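Search this manual Enter keyword Go
Print this page | E-mail this page

4.3 Recording examples for the block task

Before you start, the arm must be homed and the Pritiveo recorder must show the ready light. If you did not finish section 4.2, please go back and finish it first.

1. Put the board on the blue platform and fasten it with the bolts. Check by hand that it does not move.
2. Place the blocks on the board. Leave some of them apart from each other and push some of them together into a group. The learning system needs to meet both cases.
3. Check that the square marker beside the board is flat and clean.
4. Open a new session in Onik and type the name of the operator. One session can hold up to 80 examples.
5. Press Record, wait for the tone, and then guide the finger down to the board next to the first block.

CAUTION: Do not press the finger into the wood. Stop a little above the surface and let the arm settle. 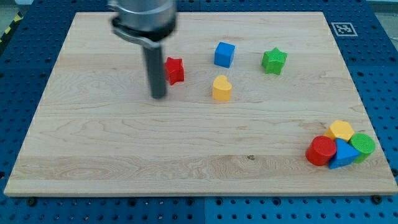
Woo-jin Ji asks that operators do not always begin with the same block, as his first set of 402 examples had the same start every time and the trained model would not try any other block. Please follow this advice also when you are in a hurry.

6. Push the block slowly to its new place. Keep one speed during the whole push.
7. Lift the finger, move it away from the blocks, and press Stop.
8. Choose Keep or Discard. If you touched a wrong block by accident, choose Discard. If you corrected your movement in the middle but the block arrived well, choose Keep and set the tag "corrected".
9. Change the places of at least two blocks before the next example.

NOTE: The recorder does not save the tag if you close the window too early. Wait until the line "Saved" is shown.

NOTE: When the light in the room changes much, begin a new session. Do not mix the two in one file.

Copying the files

Sessions are copied to the Cho server every Friday. If the copy stops with error 2443, the disk of the recorder is full. Delete the discarded examples from the Onik menu and start the copy again. Questions about the tags go to I-seul Joo.

Print this page | E-mail this page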